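Floton Lift Recliner: six months with Mom's new chair

Posted 01/06/2022 in Senior Living Gear

My mother moved into her one-bedroom at Sistville back in July, and the first thing the two of us argued about was the chair. She wanted to bring the old one. I'd been hauling her out of the old one by both elbows for a year, and my back had opinions. So we bought the Floton lift recliner, and since three different people on her hallway have asked me about it (hi, Hortensia!), I figured I'd write the whole thing up and just send folks the link.

I should say up front that I paid for it myself, full price, from the Bech store near the highway. They don't know I'm writing this and I don't think they'd care much either way.

Why a lift chair at all

Mom is steady on her feet once she's on her feet. It's the getting there that's hard. Her knees are shot and she's on the short side, so a regular recliner swallows her up and then she has to rock herself forward, and the rocking was what scared me. The physical therapist who visits the building, Arnulfo Huamán, watched her do it once and said, very politely, that she ought to have something that came up to meet her. He didn't push a brand. He did tell us to measure her before we bought anything, from the back of the knee to the floor with her shoes on, and I'm passing that along because the salesperson never brought it up at all.

We tried two chairs in the store. The other one was a Skornden, which is a nice-looking piece of furniture, much nicer than the Floton if I'm going on looks. But the seat was so deep that Mom's feet stuck straight out like a kid's, and she announced to the entire showroom that she felt like a doll on a shelf. Floton it was. It comes in small, medium and tall, and the small fit her so well she didn't want to get out and let me try it.

Delivery and setup

Bech delivers to the door of the apartment, and if you pay a little extra they'll set it up and take the boxes away. Pay it! I didn't, because I'm cheap and I thought, how hard can it be. The base comes in one box and the back comes in another, and the back slides down onto two metal brackets that have to line up at the same moment. By yourself, you can't see both sides. I was in there sweating and muttering when Kevin Lozano from the front desk came up with Mom's mail and grabbed the other side, and it clicked in on the first go. Twenty minutes of my life I could've had back.

One more thing on setup. The cord comes out the back and it isn't very long. At Sistville the outlets are mostly on the window wall, so the chair pretty much had to go there, and that meant the TV had to move, and then the lamp, and by dinnertime we'd rearranged the whole living room. Check where your outlets are before delivery day. Please don't run an extension cord across a floor where somebody uses a walker. The building doesn't allow it anyway, and they do look.

How it works day to day

The remote has big buttons, which I love, and tiny pale gray arrows on the buttons, which I don't. Mom couldn't read them at all. We put a dab of red nail polish on the "up" button and that was the end of that problem. It's been on there since the first week and has hardly chipped.

Up is slow. Really slow, slower than the one in the store, or maybe I was just less impatient in the store. From all the way back to standing takes long enough that if the phone rings, Mom's going to miss it. She was annoyed by that in the beginning and now she keeps the phone in the side pocket. I've come to like the slowness. She stops partway, gets her feet under her, and goes the rest of the way when she's ready. You let go of the button and the chair quits moving right there, no coasting.

It's quiet, too. There's a low hum and a small clunk at the very bottom when the footrest tucks in. The walls at Sistville are decent but they aren't magic, and Alcides Sánchez next door goes to bed before the news, so I asked him if he ever hears it. He said he hears her game shows, not the chair. Fair enough.
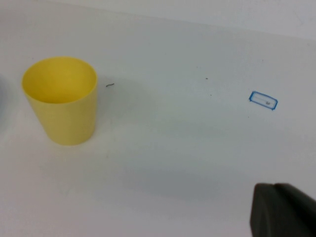
Does the chair still work if the power goes out?

There's a battery backup that takes two 9-volts, and it'll get you from flat to standing once, maybe a second time if you're lucky. It won't do more than that, so swap the batteries after every outage. The batteries don't come with the chair, and the compartment is underneath, toward the back, where you'll never find it in the dark. Put them in the day it arrives. We've had one outage, back in the fall, and Mom was up and over to the door before the hall lights came back on.

The fabric

We got the tan microfiber. It's soft, it isn't sweaty, and it has held up to a cat who visits from across the hall. Soup wipes off. Coffee wipes off if you get to it. Chocolate did not wipe off, and there's now a spot on the right arm that lives under a folded napkin.

The arm covers are attached with Velcro and you can wash them. The seat you can't take apart, so if spills of a more personal kind are a concern in your house (no shame, we're all headed there), get a washable pad for it from day one. I'd pick one with a grippy bottom. A slick pad on a seat that tilts forward is asking for trouble, and Arnulfo made a point of telling me so.

Is it comfortable, though?

Mom says yes, and she's fussy. She naps in it most afternoons and has slept in it overnight when she had a cold and couldn't lie flat. The lower back is a bit puffy for her, like there's one pillow too many in there, and I noticed the same thing when I sat in it. It's flattened some since July. The headrest hits me in the shoulders, but I'm not who it was built for.

My uncle tried it at Thanksgiving and had to be asked to leave it. He's a good deal bigger than she is and he looked a little wedged. If two people with very different builds are going to share one chair, I don't think the small is going to make both of them happy.

What went wrong

The remote died in the third month. Just stopped, with Mom reclined and nobody else in the apartment. She pulled her call cord and the aide had her out of there in no time, but it shook her up, and I wasn't thrilled either. I called Floton and waited on hold for ages, then got a very nice man named Manolis Konstantinidis who had me check the plug where the remote cable meets the chair. It had worked itself loose. He sent a new remote anyway, plus a little clip that holds the plug in place, no charge, and it got here in 3 days.

I was glad for the help but I do wonder why the clip isn't in the box to begin with. If you own one of these, reach down and give that connection a push every now and then.

My only other gripe is the side pocket. It's on the right and only on the right. Mom's a lefty. She's learned to live with it, but she brings it up, and she'd want me to put it in here.

What about the warranty?

Ours is 10 years on the steel parts, 3 on the motor and 12 months on everything else, including the remote and the fabric. I got that off our own paperwork, so read yours, and staple the receipt to it. Bech wanted to sell me an extra plan on top. I said no thanks. Ask me again when the motor coverage is up.

A few things to ask if you're moving into a community

Sistville didn't mind us bringing in a lift chair, but they did want to know ahead of time so maintenance could look at the cord and the outlet. A friend of mine moved her dad someplace else and was told power recliners needed a sign-off from the nurse first, so it's worth a phone call. Find out how wide the apartment door is too. The Floton comes apart and went through ours with no trouble. The Skornden, from what they told us in the store, comes in one big piece.

And measure the spot with the chair leaned all the way back. It needs a good gap behind it. Ours bumped the windowsill the first night and left a scuff that I touched up with a paint pen before anyone from the office saw it. (Kevin, if you're reading this, no I didn't.)

Would I buy it again?

Yep, same chair, same size. I'd get the darker fabric and I'd pay for the setup. I'm taking off a star for the remote business and the stubby cord, so four out of five from me. Mom says five, then four and a half on account of the pocket.

Hortensia is going to come over and try it after lunch one day next week before she makes up her mind between the small and the medium. I'll add a note in the comments once she's had a sit.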